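Home Automation Forum > Manipulation > General
Thread: Laundry pickup, is this a solved chore yet or not

gridley_t
Posted October 21, 2022
I keep reading that tidying clothes is close to done as a household task for a two-finger arm. I want to argue that it isn't, and I'd like numbers from people who disagree.

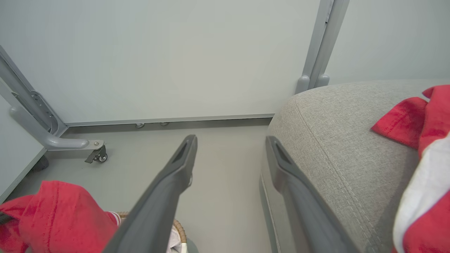

My definition of the chore: clothes are lying on furniture or the floor, and they end up in the basket. No folding, no sorting by color. A person does it while on the phone. Our log at Nalascombe has 2687 pick attempts on garments over the summer, all supervised, all with parallel fingers and no suction. Getting hold of some cloth is easy. Getting the whole garment into the basket, with no sleeve over the rim and nothing else dragged along, is a different measurement, and most demos report only the first one.

Failure types we log, most common first:
partial drop during transport
two garments lifted as one
fingers close on seat fabric as well as the garment
garment left hanging over the rim

The third is the one I'd like to discuss. A shirt on an upholstered seat gives you soft on soft, and the force reading at contact tells you very little.

pakut_ops
Re: Laundry pickup
Disagree with the premise. You are holding the machine to "whole garment, first try." My kids don't meet that. If it drops a sock and goes back for it, the chore is done. Measure the state of the room after 30 minutes and ignore the individual picks.

We run a similar setup at Pakutbridge and on that measure I would call it usable. Slow, but usable.

gridley_t
Re: Laundry pickup
30 minutes for how many items? And does someone stay in the room?

pakut_ops
Re: Laundry pickup
A normal day's worth, call it one basket. Yes, someone stays in the room. They have to be there for safety anyway, so I don't charge it to the task.

lowtorque
Re: Laundry pickup
You have to charge it to the task. If an adult is standing there for half an hour, the adult could have picked up the clothes in two minutes. I work on the shop-floor side and this would not get past a first review. We have a cell that moves cotton wipers from a bin to a chute. Same material problem, much simpler geometry, fixed lighting, fixed bin. It took from July until last week to get it to run a shift without a stop. Nothing in a living room is fixed.

On the seat fabric problem: approach at a shallow angle along the cushion and let the lower finger slide under an edge. Coming straight down is what pinches the upholstery. You want a fold or a corner that stands up a little. A collar is good if you can see one.

seam_allowance
Re: Laundry pickup
Second the shallow approach, with one caution. Stitched seams on a cushion will catch a thin fingertip. We put rounded tips on ours and lost some ability to get under flat cloth. I never found a shape that did both.

Also, does your detector treat a red and white pile as one garment or two? Ours was bad at this. A white shirt under a red one was one object, a red shirt with white trim was two.

gridley_t
Re: Laundry pickup
Same here. Trim is the worst case. We stopped trying to segment by garment and now just choose a grasp point on cloth, lift 50 mm, and look again. If something stayed behind it gets its own pick. It costs time and it cut the double lifts noticeably.

Shallow approach works when the clothes are near the front edge of the seat. Farther back the wrist runs out of room against whatever is behind the furniture.

marciniak_bench
Re: Laundry pickup
Has anyone here tried the Pandomari tips? They are soft at the end and stiff behind it. I have a set but only used them on towels. Towels were fine, but towels are always fine, they are thick and they have no sleeves.

seam_allowance
Re: Laundry pickup
Tried them. Good on towels, average on T-shirts, and they pick up lint until they stop gripping. Wipe them every session.

pakut_ops
Re: Laundry pickup
Back to the supervision point. A dishwasher was also supervised at first. The reason to run this in a house now is to find out which failures matter. Sleeve over the rim does not matter. Cloth on the floor in front of a caster does, if you're on a mobile base. I would rather have your list ranked by consequence than by frequency.

lowtorque
Re: Laundry pickup
Fine, but that is an argument for testing. The question in the title was whether the chore is solved.

gridley_t
Re: Laundry pickup
Ranking by consequence is a fair request and I can redo the table that way. Pinched upholstery would go to the top, because the arm keeps pulling.

One thing I left out of the first post is the basket itself. Wicker has a rough rim and knit cloth snags on it during release. We open the fingers fully above the rim now and accept that some items miss.

marciniak_bench
Re: Laundry pickup
Line the basket and fold the liner over the rim. An old pillowcase works if the basket is small.

gridley_t
Re: Laundry pickup
Will try that. The detector is going to want to pick up the pillowcase.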